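El té de las cinco y otras costumbres que se me han pegado

Llevo desde septiembre en Zundcombe y todavía no sé explicarle a mi madre por qué me gusta tanto. Llueve, el autobús a Flindach pasa cada 90 minutos (cuando pasa) y el pan, pues bueno, el pan es lo que es. Pero la gente te saluda por la calle, y eso a mí me gana enseguida.

Lo que más me ha costado es el horario. Cenar a las seis me parecía una merienda con pretensiones, y ahora resulta que a las siete ya tengo un hambre de lobo y a las diez estoy en la cama con mi libro y mis calcetines gordos, ¡yo, que trasnochaba siempre!
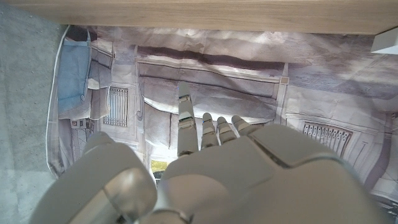 Una lectora me escribía el otro día que a ella le pasó igual, que volvió a casa tras 2 años fuera y seguía poniendo la mesa con sol, para desesperación de toda la familia. Me reí mucho, porque ya me veo venir las Navidades.

Por cierto, he encontrado café decente en Neretti, al lado del puente. Mañana vuelvo a por otro paquete.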